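Kit Garra Trolidus para clubes e turmas de robótica

Loja Wuvomden > Material para clubes > Garras e pinças
Referência: TRO-334
Preço: 229 € (IVA incluído)
Disponibilidade: em stock, envio da oficina
Página revista em 9 de maio de 2020

Olá! Sou a Uliana Marchuk, dou o clube de robótica às turmas do secundário e fui eu que desenhei a Trolidus com os meus alunos. Começou por ser um projeto de fim de ano, depois outro clube pediu uma, depois uma escola inteira, e quando dei por mim estava a escrever páginas de loja (coisa que nunca pensei fazer, confesso!).

A Trolidus é uma garra de mão com dois dedos que se abrem e fecham um contra o outro. Pega-se nela como numa ferramenta, leva-se o objeto de um lado ao outro da mesa e a câmara grava tudo do ponto de vista da garra. Os meus alunos usam-na para preparar tarefas antes de as passarem para o braço do clube, e também na prova de arrumação da Taça Endar, onde o tempo conta e os nervos ainda mais.

O que vem na caixa

Dois dedos e as respetivas peças de articulação
Punho com gatilho
Suporte para câmara (a câmara não está incluída)
Saquinho de parafusos, com alguns a mais, que eles caem sempre para trás do radiador
Caderno de exercícios em português

Os dedos

São blocos de plástico mate, verde-escuro, com as arestas arredondadas. Experimentámos dedos fininhos no primeiro ano e partiram-se logo nas mãos dos mais entusiasmados, por isso fomos engrossando. Ganham riscos com o uso, como qualquer ferramenta de clube, e a mim isso não me incomoda nada. Se quiserem colar borracha nas faces interiores, colem! Temos um aluno que jura que a fita de raquete é melhor, e na prova das canetas ele costuma ter razão.

Na mesa de trabalho

Qualquer tampo liso serve. Nós trabalhamos em madeira clara, onde os dedos escuros se destacam muito bem na gravação, mas atenção aos reflexos: com luz forte aparece uma mancha quase branca no meio do tampo. Vale a pena correr um estore ou virar a mesa antes de a turma se sentar. Para os primeiros exercícios usem caixas de cartão pequenas e coisas leves, e deixem espaço livre à frente da garra.

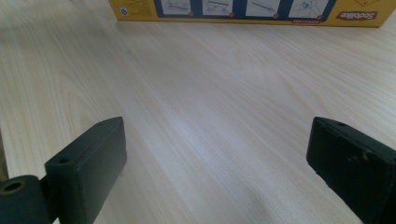 Características

Peso máximo recomendado do objeto: 200 g
Dedos: 2, substituíveis
Montagem: chave sextavada (incluída)
Compatível com a base Dumlao, vendida à parte

Para quem é

Para clubes, turmas de secundário e equipas que estejam a preparar uma prova. Os mais novos também se divertem imenso, mas convém haver um adulto na fase dos parafusos. Se a vossa turma for grande, sugiro trabalhar em pares: um mexe na garra, o outro olha para o ecrã e vai dizendo o que falta, e a meio da aula trocam.

Encomendas para escolas

Passamos fatura em nome do agrupamento e aceitamos requisição. As encomendas para o próximo ano letivo devem chegar até ao fim de julho, para termos tempo de imprimir os dedos. Peças soltas pedem-se por correio eletrónico, com a referência do kit no assunto.

Produtos relacionados: base Dumlao, par de dedos de substituição, caderno de exercícios avulso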